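[teleop-users] Re: 원격조종 시연 데이터, 빈 안쪽 벽 근처에서 잡기 실패가 많습니다
보낸 날짜: 2025년 3월 19일
받는 곳: teleop-users 메일링 리스트

안녕하세요. Halliday 셀에서 시연 수집을 맡고 있습니다. 같은 문제로 지난 11월에 한참 고생했던 터라 답장 남깁니다. 원문 아래에 항목별로 적겠습니다.

> Flellow 쪽에서 처음 글 올립니다. 저희는 금속 빈에 물건을 흩어 놓고
> 하나씩 집어 올리는 작업을 원격조종으로 시연해서 모으고 있습니다.
> 조종자는 두 명이고 지금까지 모은 시연은 115개입니다.
>
> 가운데 놓인 물건은 학습된 정책이 잘 집습니다. 그런데 벽 가까이에
> 있는 물건은 손목이 벽 쪽으로 기울다가 힘 제한에 걸려 멈춥니다.
> 시연을 더 모으면 해결될지, 시연 방식부터 바꿔야 할지 궁금합니다.
>
> 그리고 조종기 대신 팔을 손으로 잡고 직접 끌어서 가르치는 방식도
> 생각 중인데, 두 가지 데이터를 섞어 써도 괜찮은지요?

먼저 시연 개수부터 말씀드리면, 저희는 개수만 늘려서는 효과를 못 봤습니다. 600개까지 모았는데도 벽 근처 실패는 거의 그대로였습니다. 기록을 다시 돌려 보니 조종자들이 벽 쪽 물건을 뒤로 미루고 쉬운 것부터 집고 있었습니다. 마지막에 벽 쪽 물건만 남으면 피곤한 상태에서 급하게 집게 되고, 그 동작이 그대로 데이터에 들어갔습니다. Flellow 데이터에서도 집은 순서와 물건 위치를 같이 뽑아 보시면 금방 확인될 겁니다.

저희 작업대를 보시는 편이 빠를 것 같아 사진을 본문에 넣습니다. KUKA 팔이고, 빈은 옆벽이 경사진 판금 제품입니다. 노란 장난감 조각을 집은 상태이고 나머지는 빈 오른쪽 절반에 있습니다. 뒤쪽 모서리 가까이 있는 민트색 공이 말씀하신 경우와 비슷한 배치입니다. 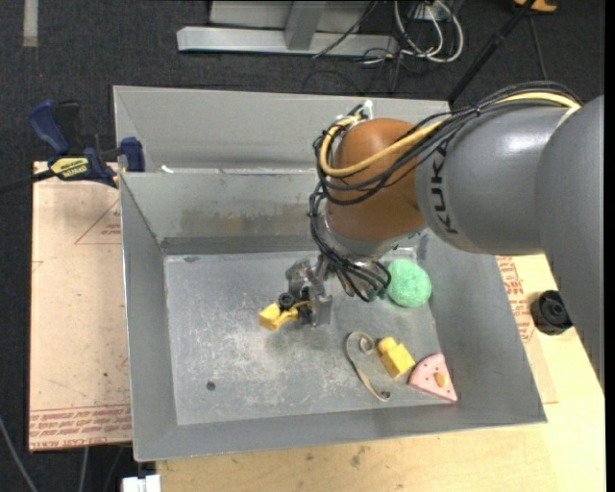 1. 집는 순서

조종자가 순서를 고르지 않게 했습니다. 시작 전에 화면에 대상 물건을 하나 지정해 주고, 그것을 집으면 시연 하나로 끊습니다. 나머지 물건은 빈에 그대로 둡니다. 지정은 Nudex 스크립트로 하는데, 모서리에서 가까운 물건이 더 자주 뽑히도록 가중치를 줬습니다. 이렇게 새로 모은 것이 한 조종자당 36개씩이고, 벽 근처 성공률은 여기서부터 눈에 띄게 올라갔습니다.

2. 접근 자세

벽 옆에서는 먼저 손목을 수직으로 세우고, 손가락이 벽과 나란해지도록 돌린 다음 내려갑니다. 내려가면서 돌리면 안 됩니다. 조종 화면만 보고 있으면 내려가면서 돌리는 버릇이 잘 생깁니다. 경사진 벽은 위에서 볼 때보다 바닥 쪽이 좁으니 물건 높이에서의 여유를 기준으로 보셔야 합니다.

물건이 벽에 아주 붙어 있으면 바로 집지 말고 손가락 옆면으로 살짝 안쪽으로 끌어낸 뒤에 집습니다. 끌어내는 동작도 시연에 포함하세요. 저희는 처음에 이 부분을 잘라 냈다가 다시 모았습니다.

3. 케이블

손목 주위로 케이블이 지나가면 돌릴 수 있는 방향이 사실상 한쪽으로 정해집니다. 조종자마다 다른 방향으로 돌리면 같은 위치에서 서로 반대되는 동작이 섞입니다. 저희는 회전 방향을 문서에 적어 두고 통일했습니다. 검은 가는 선들이 플랜지 아래로 늘어져 있는데, 이 부분은 시연을 시작할 때마다 물건에 걸리지 않는지 확인합니다.

4. 빈 고정

빈은 꼭 클램프로 고정하세요. 저희는 왼쪽 위 모서리를 물렸습니다. 벽에 손가락이 닿을 때 빈이 밀리면 그 뒤의 시연은 좌표가 전부 어긋납니다. 원격조종에서는 밀린 것을 조종자가 눈으로 맞춰 버려서 나중에야 알게 됩니다.

5. 손으로 끌어서 가르치는 방식과 섞기

섞어 써 봤는데 권하지는 않습니다. 사람이 팔을 잡고 있으면 카메라에 손과 팔이 들어가고, 속도 분포도 원격조종과 많이 다릅니다. 힘 센서 값에도 사람이 미는 힘이 들어갑니다. 굳이 쓰시려면 경유점만 손으로 가르쳐 저장하고, 로봇이 그 경유점을 스스로 따라가게 하면서 다시 기록하는 방법이 있습니다. 저희는 벽 근처 자세 2개를 이렇게 만들어 조종자 교육용으로만 쓰고 있습니다.

6. 힘 제한

제한값을 올려서 넘어가는 것은 하지 마시기 바랍니다. 잠깐 올려 봤는데 멈추는 횟수는 줄었지만 벽을 긁으면서 집는 시연이 늘었습니다. 제한에 걸린 시연은 실패로 표시해서 따로 보관하고 학습에서는 뺍니다. 지우지는 않습니다. 나중에 어디서 막히는지 볼 때 필요합니다.

추가로 여쭙고 싶은 것이 있습니다. Flellow에서는 조종 장치로 무엇을 쓰시는지요. 저희는 Zondon 핸들을 쓰는데 손목 회전 축의 반응이 다른 축보다 느려서 회전 배율을 따로 조정했습니다. 같은 장치라면 설정 파일을 공유해 드릴 수 있습니다. 그리고 그리퍼 손가락 폭과 빈 바닥 크기도 알려 주시면 접근 자세를 좀 더 구체적으로 말씀드릴 수 있겠습니다.

순서 지정 스크립트는 정리되는 대로 리스트 자료실에 올리겠습니다. 주석이 아직 엉망이라 조금 걸립니다.

Halliday 시연 수집 담당 드림

--
teleop-users 메일링 리스트
구독 해지는 제목에 unsubscribe 라고 적어 리스트 관리 주소로 보내 주십시오.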